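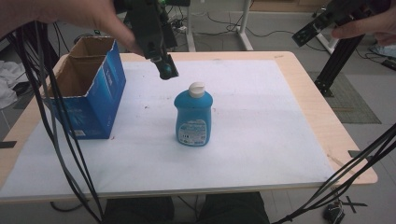 According to one reader's note on an earlier version of this article, span of control is often treated as a fixed number when it is better read as a range that shifts with the work being supervised. The note also asked that the Cistent method be kept apart from the general term, and the two are covered separately below.

Span of control

Span of control is the number of people who report directly to one manager. A manager with few direct reports has a narrow span; a manager with many has a wide span. The term is used in organization design, staffing plans and cost reviews. It does not include indirect reports, contractors managed through a vendor, or staff who take day-to-day direction from a manager but report elsewhere on the organization chart.

Relation to layers

Span and the number of management layers are linked. For a given headcount, narrow spans produce more layers and wide spans produce fewer. A structure with many layers is called tall, and one with few layers is called flat. Average span is normally found by dividing the number of reporting lines by the number of managers. The average can hide large differences between units, so most reviews also list the spread.

Factors

The span a manager can handle depends on several conditions:

Similarity of tasks. Teams doing the same work can be larger.
Training level. Experienced staff need less direct supervision.
Location. Split sites and shift work tend to reduce the workable span.
Manager's own workload. A manager who also carries client or technical work has less time for reports.
Rate of change. New processes raise the number of questions that reach the manager.

Support staff and written procedures can widen a span without a change in the team itself.

Cistent method

The Cistent method is a scoring procedure for setting target spans. Each unit is rated on the factors above, and the total is matched to a band. The lowest band has a target of two direct reports, used mainly for start-up units and trainee supervisors. The middle band has a target of 8, and the upper band has a target of 12. Ratings are repeated each September - or sooner if a unit is merged or moved.

The method was first applied at Sinemcombe, a parts distributor with more than 300 employees, and later at its Arncombe depot. At Arncombe the packing and receiving teams were placed in the upper band, while the returns desk stayed in the middle band.

Criticism

The main objection is that the bands treat all direct reports as equal, although a part-time clerk and a department head make very different demands on a manager. The Tsai variant addresses this by weighting each report by grade before the total is compared with the band. It requires more data and is harder to explain to staff.

See also

Delegation
Matrix organization
Unity of command
Delayering

Last edited Mar 4, 2020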